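Durcombe Community College
Computer Basics, Evening Stream
Week 5 handout: Backups and restoring files
Tutor: Magdalini Nikolaidis

Bring this handout to class on Mon 3 November. You will also need a USB drive with nothing on it that you want to keep, as we will be formatting it.

What a backup is

A backup is a second copy of your files, kept somewhere other than the place you normally use them. If you move your photos from the laptop to an external drive to free up space, you still only have one copy. Students mix these up every term, so check your own set-up before class.

Syncing is different again. A sync folder keeps two places the same. Delete a file on your laptop and it goes from the other side as well. Most sync services keep deleted files for a while, often 30 days, and then they are gone for good.

Kinds of backup

Full: every file is copied each time. Simple to restore, slow to make, takes the most room.

Incremental: the first run is full, and each later run copies only what has changed since the run before it. Quick and small. To restore, you need the full backup and every increment after it, in order.

Differential: each run copies everything changed since the last full backup. The runs get bigger as time goes on, but you only need two pieces to restore.

Worked example. Stela has a folder of 1,000 documents. She makes a full backup on the first day and edits 5 different files each day after that. On the second day after the full backup, her incremental run copies 5 files. A differential run on the same day would copy 10.

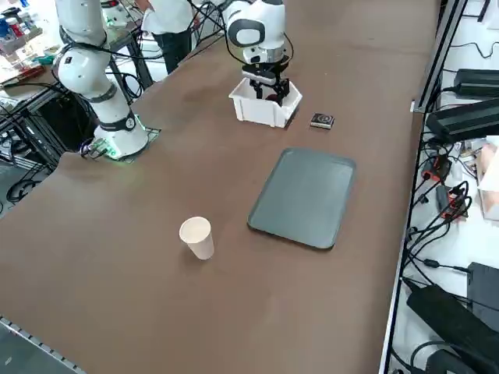

Where to keep the copy

An external drive is fine for most homes. Unplug it when the backup has finished. A drive that stays plugged in can be damaged by the same power surge or malware that gets the computer.

Keep a further copy in another building if you can. This could be an online service, or a drive left at a relative's house and swapped over every few months. If the files are private, encrypt the drive and write the password down somewhere safe. We can't recover it for you.

Testing a restore

1. Make a folder called Toma on your desktop and put a few files in it.
2. Back it up to your USB drive using the program we set up last week.
3. Rename the original folder Toma-old.
4. Restore Toma from the backup to the desktop.
5. Open every file. Seeing the names in the list is not enough.

Write down how long the restore took and any error messages, word for word.

For next week

Read the notes on file history and versions. Lutz Tiedemann is taking the class, same room. If you missed the May intake session and don't have a login for the lab machines, email Lucian Neagu at the front office before then.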